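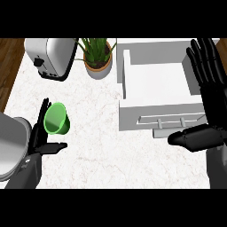 Thread on the two hand controllers we've been comparing in sim since June. Short version first: neither one wins on every task, and the camera placement matters more than I expected. Details below.

1/ Setup. Two arms, five-fingered hands, kitchen counter with a drawer unit, toaster, plant and a green cup. Same start state for both controllers. Left hand works near the cup, right hand works the drawer. Physics settings are locked, and only the controller changes between runs.

2/ Controller A is the Fulta stack. It takes wrist pose plus a single closure value per hand, then maps that to finger joints through a fixed synergy table. Easy to tune. Very few ways to get it badly wrong.

3/ Controller B is Yüksel, which drives each finger joint separately from glove input. Much more control, much more noise. If the glove calibration drifts, the thumb goes first.

4/ We did 40 runs per controller on the drawer task. Task is: reach the handle, pull to open, let go without pushing it shut again. Letting go is the part that separates them.

5/ Fulta failed 3 of its 40. All were the same failure – the fingers open as one group, the back of the thumb catches the bar, and the drawer moves inward with the hand. You can lower the opening speed and most of it goes away, but then each run takes longer.

6/ Yüksel failed 9 of its 40. Mixed causes. Some were thumb drift, some were the operator overshooting the handle because the fingers block the view of it.

7/ Which brings me to the camera. The view in the opening picture is the head camera, looking down at an angle. Look at the right hand: the thumb covers the right end of the drawer handle and the palm blocks the right end of the drawer front. An operator working from this view alone is guessing at contact there.

8/ The cup side is easier to read. From the same camera the gap between the left thumb and the base of the cup is visible, so the operator can correct before closing. Worth keeping in mind if you only ever report numbers from one hand.

9/ We added a wrist camera on the right arm and reran Yüksel on the drawer with everything else unchanged. Overshoots dropped. Thumb drift did not, as you'd expect from a calibration problem. I'll post the full breakdown once the second operator has done their share.

10/ The black bands at the top and bottom of the view are padding. The policy input is square and the render is wider than it is tall. We tried cropping instead and lost too much of the counter at the sides, so the padding stays.

11/ Latency: 14 ms added by Fulta, 40 ms by Yüksel, measured from input to joint command on the same machine. Operators said they couldn't feel the first one. They complained about the second.

12/ Cup grasps were closer than drawer pulls. Yüksel is better here. A tapered cup wants the thumb placed separately from the fingers, and a single closure value can't do that. Fulta tends to tip the cup before the grip settles.

13/ Things I have not tested: heavier objects, a wet contact model, anything with a lid. Friction on the cup is the simulator default and I would not read much into slip results.

14/ Logging is through Stutora. It drops a frame now and then when both hands are streaming at full rate, so check your timestamps before you align video to joint data. Took me most of a Thursday to find that.

15/ Next is the Tulden hand model, which has a shorter thumb. Same drawer, same handle. If the release failures go away with Fulta then the problem is geometry and I can stop adjusting the opening speed.

16/ Config files go up when I've cleaned out the hard-coded paths. Replies are open if you want a particular object added to the counter.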